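Setting Up Scheduled Backups with Hallden Sync

Section 7: Backing up a workstation to a shared server
Last revised 4/3/18

14 shares | 3 comments

Before you start, you need a working account on the server and the Hallden client installed on each workstation you plan to back up. If you have not installed the client, go back to Section 3. The steps below are for the Linux client. The Arkon desktop edition uses the same settings, but the menus are in a different order.

You also need enough free space on the server. The first backup is a full copy of every folder you select. Later backups copy only the files that have changed, plus a small index.

Creating the job

1. Open the Hallden client and choose Jobs, then New Job.

2. Type a name for the job. Use letters, numbers and hyphens only. Spaces are accepted in this box, but they cause errors later if you run the job from the command line.

3. Under Source, add the folders you want to back up. Your home folder is added by default. Remove it if you only want part of it.

4. Under Destination, enter the server name and the path to the backup folder. The path must already exist. The client will not create it for you.

5. Choose Test Connection. If the test passes, a green check mark is shown next to the server name. If it fails, see "Connection problems" at the end of this section.

6. Choose Save. The job is now listed on the Jobs page with the status Idle.

Note: The client stores the server password in your desktop keyring. If you change the password on the server, open the job and enter the new one, or every run will fail until you do.

Setting the schedule

1. Select the job and choose Schedule.

2. Pick an interval. The default is 48 hours. Shorter intervals make each run smaller, but the workstation has to be on and connected more often.

3. Set a start time. If several workstations back up to one server, give each of them a different start time and leave at least 40 minutes between them.

4. Turn on Run Missed Jobs if the workstation is a laptop. A job that was missed starts the next time the laptop connects to the network.

5. Under Keep, enter the number of versions to save for each file. The highest value is 100. Older versions are deleted at the end of the next successful run.

Caution: Lowering the Keep value on an existing job deletes the extra versions for good. There is no warning when the run starts.

Leaving files out

Temporary files and caches take up space and are rarely worth keeping. Open the job, choose Exclude, and add one pattern per line. A pattern that ends in a slash matches a folder and everything in it. Patterns are case sensitive — Cache/ and cache/ are two different folders as far as the client is concerned.

If you use the Fostetti mail program, exclude its lock file. The lock file is rewritten constantly while the program is open and will show up as an error in the log.
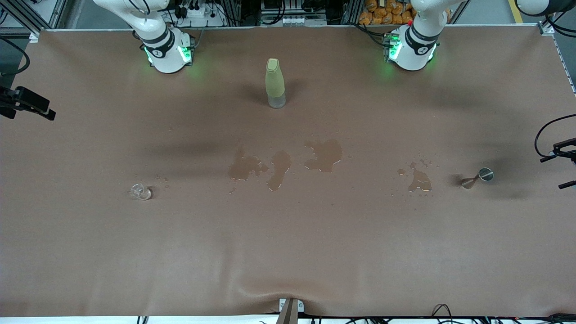
Connection problems

If Test Connection fails, check the server name first, then try to log in to the server from a terminal with the same account. If that login works, the fault is usually the destination path or its permissions. If it does not, the account or the network needs attention before you go any further with the client. A message that says "host key changed" means the server was reinstalled or replaced. Check with whoever runs the server before you accept the new key.

3 comments | Share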